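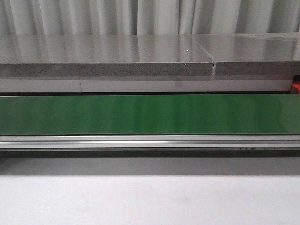 Countertop and Wet Area Check, Savness Guest Rooms
January 17, 2026
Contractor for stone work: Ramanauskas
Marks used: OK, WATCH, FIX

1. Seams between slabs
WATCH. Run a fingernail across each seam from front to back. Note any lip, gap or missing filler. Room 8 has a slight lip near the wall. It was there at the last visit and has not been measured before, so the 2 mm reading from this visit is the starting point.

2. Front edges
OK. No chips that could catch a hand or sleeve. Check the underside of the edge too, where rough spots get missed.

3. Sealant at the wall
FIX in the ground floor laundry. The bead has pulled away behind the faucet. Cut out the old bead completely. Do not go over it with new sealant.

4. Brackets and supports
OK, except one loose screw in the linen room, tightened during the visit. Brackets are stamped for 400 lb. Staff still should not stand or sit on any counter.

5. Outlets near water
FIX. Press test, then reset, on every outlet. The one by the laundry sink did not trip. Breaker is off and tagged. Electrician needed before it goes back in use.

6. Hot water at the tap
OK. Highest reading was 100 °F after the tap had run. Mixing valve left as set.

7. Curtains and other fabric
OK. Keep hems clear of sinks, heaters and kettle bases. Flame rating labels were readable in all rooms except the Nirau suite, where the label has been cut off. Ask the supplier for the certificate.

8. Cleaning products
WATCH. Flenow stone cleaner is stored with the descaler. Move the descaler to the lower shelf and label the shelf. No acid products on stone.

Items marked FIX are to be closed before the February visit. Keep the signed copy in the laundry binder.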